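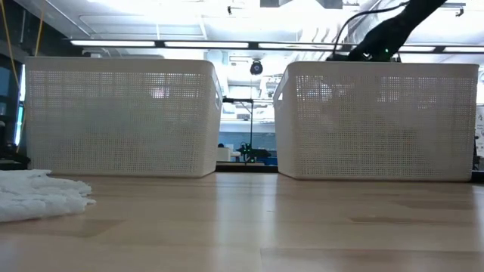 Dos cestas blancas de rejilla sobre la mesa de madera clara.

Ordenar la ropa pequeña con dos cestas

La ropa pequeña es la que más se pierde en una casa: calcetines, paños de cocina, servilletas, pañuelos, baberos, fundas de cojín. No pesa ni ocupa casi nada, y por eso acaba repartida entre el cesto grande, el fondo de la lavadora y el respaldo de alguna silla. Llevo años apartándola en dos cestas de plástico puestas una al lado de la otra, y es el sistema que menos trabajo me ha dado.

Una cesta es para lo que está por revisar y la otra para lo ya revisado. Conviene que sean parecidas de tamaño, para que se puedan guardar juntas en el mismo estante. Si las dos son del mismo color, basta con atar un trozo de cinta al asa de una de ellas. Yo ato la de lo pendiente.

Qué cesta comprar

De rejilla, sin duda. Las paredes perforadas dejan pasar el aire y permiten ver si queda algo en el fondo sin tener que vaciarla. Las de pared cerrada sirven para juguetes o herramientas, pero un paño guardado con un poco de humedad huele mal al día siguiente.

El borde ha de ser liso y macizo. Pase el dedo por todo el contorno antes de comprar: si hay rebabas, engancharán las medias y los jerséis finos. Una rebaba suelta se quita en casa con una lima de uñas.

Las asas recortadas en los laterales cortos son más cómodas que las postizas, que se sueltan con el tiempo. Compruebe que le caben los cuatro dedos. Las esquinas redondeadas se limpian mejor.

He tenido cestas Brallent y cestas Gekard. Las primeras eran más rígidas y las segundas encajaban mejor unas dentro de otras. Cualquiera de las dos sirve.

La mesa

Trabaje a la altura de la cintura. En el suelo se termina antes por cansancio que por haber acabado. Una mesa de cocina va bien, con las cestas al fondo y la parte de delante libre para estirar y doblar.

Si la mesa es de madera, como las de listones, pase antes una bayeta bien escurrida y después un paño seco. El plástico no raya por sí mismo, pero una miga o un grano de arena debajo de la cesta sí. Levante siempre la cesta para moverla, no la arrastre.

No deje ropa mojada encima de la madera. Los cercos salen pronto y tardan mucho en irse. Para los cercos recientes suele bastar un poco de aceite para madera aplicado en el sentido de la veta, con paciencia y dejando secar toda la noche. Los antiguos piden lija fina y volver a aceitar.

Cómo se hace

Vuelque lo pendiente por partes, no todo de golpe. Coja una pieza, déle la vuelta si está del revés, mire si tiene manchas o costuras abiertas y pásela a la otra cesta. Lo que necesite aguja se queda en la mesa, a un lado – al terminar se lleva directamente al costurero.

Los calcetines se emparejan al final. Hacerlo sobre la marcha obliga a buscar cada vez. Los sueltos van a una bolsa de malla y se les da un mes. Después, trapos para el polvo.

Los paños de cocina se lavan aparte de la ropa interior, en caliente si la etiqueta lo permite y sin suavizante, que les quita capacidad de secado. Las piezas blancas y delicadas, con volantes o puntilla, dentro de una funda de almohada anudada.

En mi casa una tanda normal lleva unos 17 minutos. Si se alarga mucho más, es que se ha dejado acumular.

Limpieza de las cestas

Cada dos o tres meses, agua templada con jabón de fregar y un cepillo de uñas para los agujeros. La pelusa se pega sobre todo en las filas de abajo y sale mejor en seco, así que cepille primero y moje después. Aclare y deje escurrir boca abajo.

El plástico blanco amarillea con el sol. Una pasta de bicarbonato y agua mejora algo las manchas superficiales – el amarillo viejo no se va. No use lejía pura ni estropajo metálico.

Para las marcas de rotulador, alcohol en un algodón. Para los restos de etiqueta, aceite de cocina, esperar un rato y jabón.

Una lectora, Iona Carnegie, me escribió en junio para contarme que corta un trozo de toalla vieja a la medida del fondo y lo pone dentro cuando guarda prendas de punto. Lo he probado y va bien. Hay que lavarlo con lo demás.

Si una cesta se agrieta por el asa, no merece la pena pegarla. Todavía sirve para guardar patatas o cebollas en la despensa, en sitio oscuro y sin llenarla hasta arriba.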